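Speaker notes – cloth grasping talk, Plelow workshop
Slot is 17 min incl. questions. Do NOT run over, Gopinath is chairing and he will cut the mic.

SLIDE 1 – title
Say hi, names on the slide: me, Issa Khasawneh, Tharun Devadiga, Malathi Lobo. Malathi did most of the labeling rules, say that out loud this time. Work done at Lurkico, code name Altar, skip the story of the name.

SLIDE 2 – the problem
Robots are ok at boxes. Cloth is bad. No fixed shape, hides its own edges, and the spot you want to grab moves when you touch it.
Most people pick a grasp point from an overhead camera. We did too, first version. Arm goes to the right pixel and closes on nothing, or on two layers.
Question for the talk: does a close-up view from the gripper itself help choose WHEN to close, not just where?
Pause here. Let them read.

SLIDE 3 – how we collected
People do the task with hand-held grippers. Camera rides on the gripper. No robot arm during collection, so it's cheap and quick to move from table to table.
525 demos total. 200 of those are slippery on slippery, fabric on a satiny cloth, the hard set. Each one is short, a pinch and a lift.
We asked people not to smooth the fabric first. Some did anyway – those are thrown out, and not part of the 525.
If someone asks about lighting: we left it alone. Shiny tabletops, glare, all in. Flynn wanted it controlled, I didn't, fair to mention we argued.

SLIDE 4 – what the model sees
Leave this one up a while. Point at the gap between the jaws, then go up to the little peak in the fabric. People in the back won't spot it unless you point.
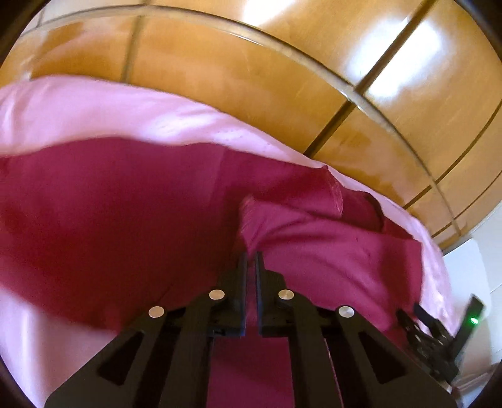

Gripper view, maroon fabric on pale pink cloth. Fold peak at the jaw gap, second gripper lower right.

Main thing to say: the peak is the handle. A flat stretch of cloth gives the jaws nothing to close on, a raised fold does. Wrinkles fan out from it, so there's a cue even when the tip itself is small in the view.
Also mention color. Different fabrics in the set are easy to tell apart by color but layers of the SAME fabric are not, look at the darker flap behind the bright section. This is where the overhead version got lost.
Don't go into the lens. The dark corners stay in, we don't crop.

SLIDE 5 – method
Keep it simple. Two heads on one network. One scores "is there a fold I can pinch between the jaws right now", the other gives a small move left/right/forward. Loop until score is high, then close.
Labels for the first head come from the moment the person starts to close. Malathi's rule: back up a few frames from there, becuase by the time the jaws move the cloth has moved too. This mattered more than the network size. Say that twice.
No depth sensor. We tried one in March, shiny cloth gave us holes everywhere.

SLIDE 6 – result
145 test grasps on the robot, fabrics not in training. Table is on the slide, do not read the table.
Talk through it: wrist view beats overhead on every fabric type, gap is biggest on the slippery set. Overhead plus wrist together is a bit better than wrist alone, less than I'd hoped.
Failure clips if time. The double-layer one is the good one. Skip the denim.

SLIDE 7 – what doesn't work
Be upfront. Thin hems – model likes them too much, closes early. Very flat cloth, no fold at all: score never gets high and it just hovers. Tharun added a small push to make a fold, works sometimes, no numbers yet so dont promise any.
Two-gripper tasks: we have data with two grippers in view but the model only drives one. Next thing.

SLIDE 8 – thanks
Thank Chowdary for the fabric. Data goes up after we finish the checks, no date, do not give a date.

LIKELY QUESTIONS
– Why not tactile? Tips are too narrow for the sensor we had. Would like to.
– Does it transfer to another gripper? Not tested. The jaws are always in the view so my guess is no, not without some new demos.
– How long to train? Overnight, one machine. Issa has the details, he's in the second row.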